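Noise in Small Gear Trains for Kitchen Scales and Timers
Student project report, second semester
Group: Tarek Hamdan, Rohani Ong, Sveva Lombardi
Supervisor: Majdi Nimri
Submitted: 24/10/2024

1. Why we chose this topic

Many mechanical kitchen timers make a sound which people find unpleasant. In our dormitory the Flinska timer is used every evening, and one can hear it through the wall. We wanted to know how much of this sound comes from the gears and how much from the housing.

2. What we read before

Most of the books explain gear noise for cars and big machines. For small gears there is less material. We learned that the sound depends on the tooth shape, on the distance between the shafts and on the lubrication. If the distance is too big, the teeth hit each other. If it is too small, they rub.

3. Method

We bought seven timers of the model Flinska and opened all of them. Each timer was wound to 50 minutes and recorded in a closed wardrobe with blankets, because our school has no silent room. After this we applied one drop of Floltine oil to the shafts and repeated the recording. In total we have 457 short recordings. Sveva made the tables and Rohani listened to every file – this took her much longer than we planned.

4. Results

The oil made the timers quieter at the beginning, but the difference became small after some days. Removing the back cover changed the sound more than the oil did. We did not expect this. One timer was always louder than the others, and we could not find the reason.

Metal spur gears, the type with straight teeth and a round bore in the center:

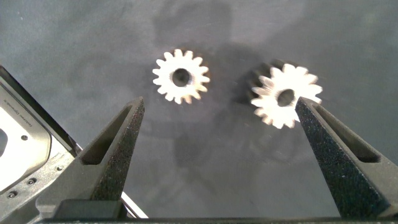 5. Problems and next steps

The microphone was moved two times by mistake, so these recordings are not included. In December we would like to repeat the test with a thicker cover. Ghada Khasawneh from the parallel class has offered us her sound meter for this.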